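Clalis User Guide
Section 6: Building Your First Screening Night

By now your library is scanned and your posters are showing up, so let's get to the fun part! A screening night in Clalis is a saved running order: shorts, features, breaks and subtitle choices, all lined up and ready to play from one button. You can build one for a single movie or for a whole evening of cartoons, and you can save it and play it again next year.

What you need before you start
A finished library scan (see Section 4)
At least one player on the same network. The Burnent box is used in these steps, but any paired player works.
The subtitle files for any movie in a language your guests don't speak

Note: The sample library that ships with Clalis has 3,570 titles in its index. These are listings only, with no video attached. Turn them off under Library, Sources, Sample if you'd like to see just your own movies while you work.

Creating the night

1. Open the Nights tab and choose New Night. Type a name. You can change it later, and accents and special letters are fine.

2. Pick a player from the list. If yours is grayed out, wake it up and press Refresh.

3. Drag your feature into the large slot in the middle. Clalis fills in the running time, the audio tracks and the synopsis.

4. Drag shorts or trailers into the slots to the left of the feature. There is room for up to 6. The test night we use in this guide opens with a hand-drawn short called Diketside and then goes straight into Altıntaş, a long and gorgeous desert adventure with two endings on the disc – try it with whatever you love most.

5. If your feature has more than one cut, click the small film strip under its title and choose the cut you want. The running time updates right away.

6. Press Save. The night now shows up on every device signed in to your account.

Caution: Saving a night does not lock the files. If you move or rename a movie in your folders after saving, Clalis will skip it when the night plays. Run Check Night on the evening itself to catch missing files.

Adding an intermission

Intermissions are a lovely old habit and we're so glad people are bringing them back! Clalis can put one anywhere in the feature.

1. Click the feature and choose Add Break.

2. Move the marker along the timeline. Chapter points show up as small ticks, and the marker will snap to one if you hold Shift.

3. Set the length. The default is 90 seconds, enough to change a lamp or settle a dog, but you'll want to go longer for a real break.

4. Choose what plays during the break: a still card, music from the soundtrack folder, or nothing at all.

5. Tick Countdown if you want a timer on screen.
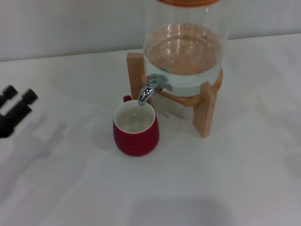 Glass water dispenser with a red mug under the spout.

6. Press Preview Break. You'll see the last few moments before the marker, the card, and the first few moments after it. If a line of dialogue gets chopped in half, nudge the marker with the arrow keys.

Note: Snapping to a chapter gives the cleanest cut in most movies, but some older discs have chapters that start a beat late. Your ears are the best judge. Preview it with the sound up.

Choosing dub or subtitles

Every item in the night keeps its own language settings, so you can run a short with its original voices and the feature dubbed.

1. Click an item and open the Voices panel.

2. Choose an audio track. Tracks that Clalis couldn't identify are listed by number.

3. Choose a subtitle track, or None. A track marked Signs only translates written words in the picture (shop names, letters, newspaper headlines) and leaves the dialogue alone. It goes well with a dub.

4. If you have your own subtitle file, choose Add File. Clalis accepts the usual text formats.

5. Play a scene with plenty of talking and check the timing. Use the Earlier and Later buttons to shift the whole track.

Caution: The timing shift applies to one cut of the movie. If you switch to another cut afterward, go back and check it again. We've all sat through a tearful goodbye with the wrong lines under it.

Song lyrics have their own switch in the same panel. Leave it on for musicals at least once. Some translators put wonderful work into those lines, and it's a treat to follow along.

Writing the program card

The program card is what guests see while they find their seats. It has the title of each item, the year, the running time and a short synopsis.

1. Open Card and pick a layout. Wide suits a TV; Tall is meant for printing.

2. Click a synopsis to edit it. The text that comes with your library is often very long, and it often gives away the whole plot! Try to stop at the first big turn in the story.

3. Use Hide Spoilers to trim each synopsis to its first 3 sentences. It works by position only and can't tell a secret from a setting, so read the result.

4. Add voice cast, director or composer credits from the Credits drop-down.

5. Press Send to Player to see the card on the big screen.

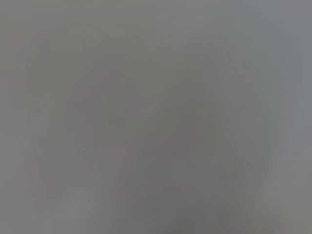 Zinhle Du Plessis wrote to us that Hide Spoilers had cut her synopsis right after the line that named the villain, and that she now writes every card from scratch, one sentence for where we are and one for who wants what. Her cards are terrific, and with her permission we've added that pattern as a template. Look for Short and Safe in the layout list.

Note: Edits to a synopsis stay with the night. They don't change the text in your main library unless you tick Keep for Library before you save.

Playing the night

1. Open the night on your phone or computer and press Check Night. Green means the file was found and the player can handle it. Yellow means it will play with a different audio format. Red means the file is missing.

2. Fix anything red. Right-click the item and choose Find File.

3. Press Start Card when guests begin to arrive.

4. Press Start Night when everyone is settled. The card fades, the first short begins, and you can put the remote down and enjoy yourself.

5. To hold the night between items, press Pause After This. The current item finishes, credits and all, and the card comes back.

Caution: Skip Credits is on by default for shorts. Turn it off for any short with a scene after the credits, and please do look – animators love to hide a last joke there.

Sharing a running order

You can send a night to a friend who also uses Clalis. Only the running order, breaks and card text are sent, never the movies. Choose Share, then Copy Code. Your friend pastes the code under Nights, Import. Titles missing from their library show as empty slots with the name filled in.

The desert adventure night used in this section was put together by Arash Farahani and is available under Nights, Samples. Section 7 covers double features and marathon mode.

Section last updated 2021-06-15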